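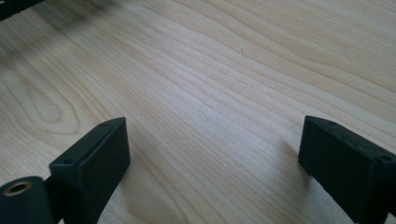
Fingers open over the bare tabletop, Dumemlow set.

Monday. Started the table-setting demos for Dumemlow. Target is 500 usable episodes; the Grikano folder already holds 409 from the old task list, and those stay separate until the labels are redone. Every episode begins with the gripper open and still for 2 seconds. I kept forgetting this in the morning and had to toss the first batch.

Left exposure locked all session. The wood grain gives the tracker enough to hold on to — no lost poses after I slowed down the approach.

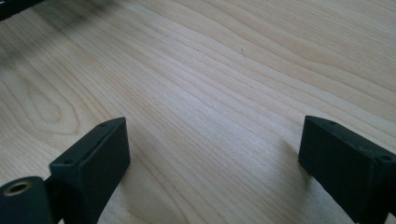
Do the opening pauses count toward episode length?
They get trimmed before training, so log the length after the trim.

Spoon next. Grasp by the handle, lift, put down on the placemat. Vary the approach angle from one episode to the next, and don't fix a bad grasp halfway through — stop and start over.
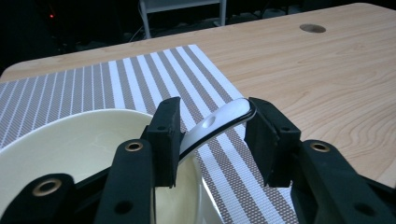

Stindetti export still chokes on episode 708, same timestamp error as before. Skipped it by hand. Tahiri wants the failed grasps too, so they go in their own folder with the reason in the file name. Bowl lifts after lunch.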